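3.2 Storage Fixtures and Placement Surface

The household storage study compared ways of keeping long-handled kitchen tools within reach on a worktop. Drawer trays, wall rails and upright stands were considered at the planning stage. Upright stands were kept for the main comparison, as they need no drilling and can be moved between rental kitchens. Candidate products were obtained from two suppliers, Trudora and Strebel, and were entered in the Pretex inventory before use.

The stand discussed in this section has a round white base and a slender white pole rising from its center. The base is a thick, flat plate with a slightly raised rim. Its position was judged against lines on the white work surface (Figure 2a), so that the stand could be returned to the same place between trials.
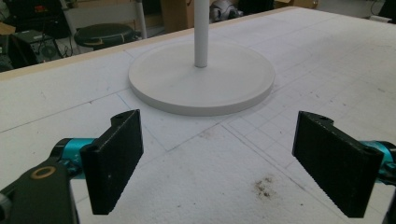
Reviewers from Pludell objected that a stand placed by ruled lines tells us little about real kitchens, where it would be pushed into a corner beside the kettle and turned whenever someone needed a tool from the far side. They asked that rotation be left free. The objection was accepted for the second round of trials, in which only the location of the base was fixed and the direction of the hooks was left to the participant.

Each session included 18 hanging tasks and allowed 2 practice attempts. Participants were asked to hang a tool by its handle and release it without shifting the base. A task was scored as complete when the tool stayed on its hook for 7 seconds. Across all sessions, 400 tasks were entered in the analysis.

Tool length was treated as a separate factor. A spatula with a long handle occupies much of the space beside the pole, and its head may get in the way of a second tool on the next hook. Figure 2b shows a spatula with a pale green handle and a beige head hanging from one of the curved hooks.

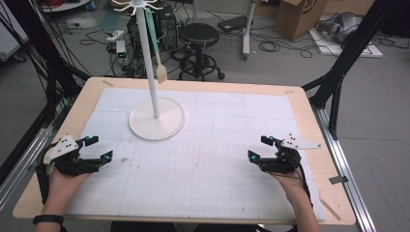
3.3 Scoring of Hook Access

Hook access was scored separately from task completion. A hook was recorded as open if a tool could be hung on it without touching a tool already in place. Scores were assigned after each task and before the stand was cleared for the next one.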